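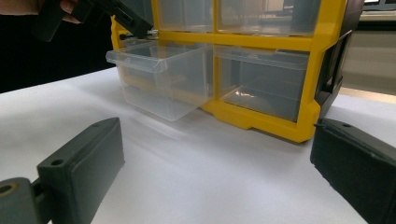

Workshop Notebook – Textile Room

Home | Notebook | Patterns | Yarn Records | Contact

16 July 2020

Entry by Zsófia Nyitrai. Subject: edging trials for the Greenwood blanket, and correction of the written pattern.

The center panel of the Greenwood blanket was completed and blocked before this entry was opened. It is worked throughout in half double crochet in the Duver cotton blend, shade Zallden, with a 4 mm hook. The panel lies flat, and the corners are square enough that no further blocking is proposed before the border is attached. The remaining question is the edging, on which the room has not agreed since May.

Three edgings were worked as samples on separate swatches made from the same yarn. Each swatch was started with a chain of 20 and worked for 20 rows, so that the side edge and the top edge could both be tested. Wafula Rotich made the swatches. The edgings were worked by the undersigned, in order to keep the tension the same across the set.

Sample A. Shell edging, five double crochet to a shell, with a slip stitch between shells. Attractive along the top edge. Along the side edge the shells spread and the fabric began to ripple after the fourth shell. The sample was unpicked and worked again with one more row end skipped between shells, after which it lay flat but looked thin at the base, with the foundation row showing through. Turning the corner required a shell of seven, which cups slightly. It may relax in the wash. This has not been tested.

Sample B. Crab stitch (reverse single crochet) over one round of plain single crochet. Firm, neat, and very slow to work. The hand tires quickly, and the undersigned put the work down twice before the round was complete. The edge does not stretch to the same degree as the panel, and on a blanket that will be pulled about by a small child this may cause the border to pucker. Gitau Nyaga considers the objection overstated and points to the Clestcombe shawl, which has the same finish and has been washed many times. The shawl, however, is wool, and the comparison is of limited use for cotton.

Sample C. Moss stitch border, single crochet and chain one alternating, with chain two at each corner. Four rounds. This lay flat at the first attempt on all sides. It has little decoration of its own, but it takes a color change well, and the rounds can be added or left off at the end according to how much yarn remains. The corner is simple to explain in writing, and a beginner should have no difficulty with it.

Sample C is adopted for the blanket. Sample A is retained for the cushion cover, where the edge will be supported by the seam. Sample B is not to be discarded, as it will be wanted for the class on finishing methods.

Notes on picking up stitches along the row ends

The written pattern instructs the maker to work three single crochet for every two row ends. This is correct for the hook size given in the first draft, but the hook was changed afterward and the instruction was not. At the present gauge the result is too full, and the long sides wave. On the swatches, the best result was obtained by working four single crochet over every three row ends, placed as one, one, two. A stitch marker at the end of each repeat is recommended until the count becomes familiar.

Kiprono Kirui asks whether the stitch should go into the space at the row end or into the post itself. Working around the post is quicker, but it opens a small hole at every turning chain, and in a pale shade the holes are plain to see. The instruction should read "into the side of the stitch, catching two strands." It should appear before the first border round and again in the abbreviations, where makers are more likely to look for it.

Corrections to the pattern, second draft

Page one. Hook size to be given in metric first, with the US letter size in brackets.

Page one. Strike the sentence on weaving in ends "as you go." The ends worked in that way on the center panel came loose in blocking and had to be sewn in again with a needle, in three directions.

Page two. The turning chain does not count as a stitch. The draft says this in row two and contradicts it in row five. Row five is wrong.

Page two. The border table to be replaced with four written rounds. Tatu Kaijage will prepare the chart separately and check it against the text.

Page three. The washing advice is to be taken from the ball band in full and not shortened.

Yarn remaining

The main color is sufficient for the four border rounds with a small amount left for repairs. The contrast color is doubtful. Two dye lots are present in the stock, and although they match under the ceiling lights, they differ in daylight at the window. It is requested that the older lot be used only for samples – it has been tied with a loop of red thread so that it can be told apart. Wafula Rotich has written to the supplier regarding a further ball from the newer lot. No reply had been received when this entry was written.

Should the ball not be available, the third round will be worked in the main color and the contrast kept for the outermost round alone. The pattern would then need a short note offering both versions.

Outstanding

Wash test of Sample A, including the seven-stitch corner.
Second reading of page two by someone who has not worked the pattern.
Border round one to be started on the short side, right side facing, away from the cast-off tail.
Label for the back of the blanket: wording still to be agreed with Tatu Kaijage.

Z. Nyitrai

Contact the Textile Room | © 2020 Clestcombe Textile Workshop | Back to top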